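Home | Features | Materials | Processing | Archive | Subscribe

Holding the Line: Induction Hardening Returns to the Small Forge

For most of its working life, the forge at Wistside sent its shafts away to be hardened. Parts left by truck, spent several days in a contract furnace, and came back carburized, quenched and, all too often, slightly bent. Straightening had become a department of its own.

Last November the company brought the work back under its own roof. A single induction line now treats the bearing surfaces of every drive shaft the plant produces, heating the outer layer of steel for a few seconds before a polymer quench. The core of the shaft stays cool throughout and keeps the toughness it had after forging.

The principle is an old one. An alternating current in a copper coil sets up eddy currents in the surface of the part, and the frequency of the supply largely decides how deep the heat will reach. Higher frequencies give a thin case. Lower frequencies push the heat further in. Wistside settled on a case depth of 2 millimeters, which its engineers judged sufficient for the contact loads these shafts carry.

"The choice of frequency took an afternoon," says Osvaldo Bianchini, the metallurgist who led the project. "The choice of coil took most of the winter."

The first coils overheated the shoulders, where the diameter changes, and left soft bands beside them. Cladisano, the toolmaking firm engaged for the work, cut 19 trial coils before one produced an even pattern along the full length of the journal. Sectioned samples were polished, etched and tested for hardness at fixed steps from the surface inward.

Prior structure also mattered. Bar in the normalized condition hardened unevenly, as coarse ferrite does not have time to dissolve in so short a heating cycle. Quenched and tempered bar responded far better – at a higher price per ton – and the plant has since changed its purchasing specification.

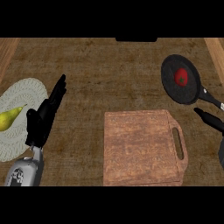
Tempering remains a matter of some debate. Ehsan Hosseinzadeh, who oversees heat treatment at the sister plant in Flurkberg, favors a conventional furnace temper for every part. Bianchini would prefer to temper by induction on the same line and save the handling. For the present, the furnace has prevailed, and shafts are held at temperature for two hours before final grinding.

Fatigue testing is continuing. Of the first 23 shafts placed on the rig, none has cracked at the journal, although one failed at a keyway that the coil does not reach. A revised keyway radius is under review. The line will be assessed again once 3000 shafts have passed through it, and Flurkberg will then decide whether to order its own.

Contact the editors | Copyright Kuusk Publishing. All rights reserved. | Back to top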